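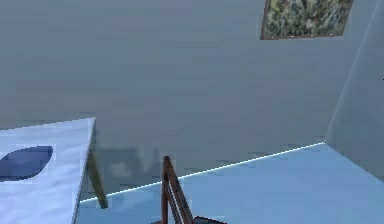 Community Radio Board > Funding and Schedules > Pastdale dropping the live breakfast show

longwave_lad
Posted 15 November 2024

Has anyone else seen the new schedule from Pastdale? The live breakfast show goes from five mornings to two, and the other three become a recorded hour that also goes out as a podcast. Reijo Pitkänen read out a short statement at the end of this morning's programme. He said the podcast now reaches people the transmitter never did and the station wants to put its hours there.

I think it's a mistake. Breakfast is the only slot most people in the town listen to.

tapehiss
It depends what you mean by most people. The listener survey they did in August had 683 replies, and fewer than half said they heard breakfast live on a normal morning. It's on their site under station papers.

longwave_lad
I filled that survey in. It was an online form linked from the podcast page, so of course podcast listeners answered it. My neighbour has had the station on in her kitchen for years and didn't know there was a survey.

Marrow
Paper copies were in the library and at the Pesonen bakery. I picked one up myself. Not many came back, as far as I know, but they were there.
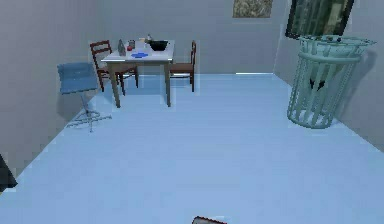 Table and two chairs, simulated room

tapehiss
Also worth saying that live radio costs more than people think. You need a presenter, someone on the desk and someone answering the phone, all before six. A recorded hour can be done by two people in an afternoon. I did the early desk at Clurar for three winters and we lost people every year because of the hours. Nobody was paid.

kestrel47
Clurar is a good comparison. They went over to recorded mornings and the download figures went up, but they lost two of their local sponsors. The garage and the carpet shop both wanted to be heard at ten to eight, next to the traffic. An advert in a podcast someone plays on a train in another county is no use to a carpet shop.

tapehiss
The carpet shop closed down. I wouldn't blame the schedule for that one.

kestrel47
Fair enough, I'd forgotten. The garage did leave over it though.

Marrow
Does anyone know what the podcast figures are for Pastdale? All I've seen is "growing".

longwave_lad
Onni Kauppinen gave a number at the open meeting. An average of 269 downloads an episode in the first week. He didn't say how many of those were in the broadcast area and when someone asked he said the host they use, Inent, doesn't break it down that far on the plan they pay for.

Marrow
So they don't know if it's local people or not. I'd want to know that before I moved anything.

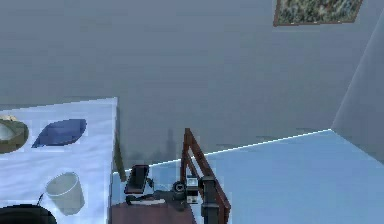

I'm not against the podcast, by the way. I work shifts and it's the only way I hear the council report. But the council report was always recorded. What I'd miss is the school closures and the road stuff when it snows, and you can't do that the afternoon before.

tapehiss
They've said there will be live news on the hour on the recorded days, read from the office. Two minutes each, and they can break in if there's weather.

longwave_lad
Who's going to break in, if there's only one person in the building reading the news?

tapehiss
The same person. It's a button. We did it at Clurar when the bridge flooded and it worked.

kestrel47
It worked once you'd found someone with a key. I remember 20 minutes of a gardening repeat first.

tapehiss
That was the old building, but yes.

Marrow
I've written to the station asking if they'll keep a third live day over the winter and look at it again in spring. If anyone else wants to write, the address on the contact page goes to the office. Keep it short, they have one person on the post.

longwave_lad
I'll write tonight. I still want all five back but I'd take three.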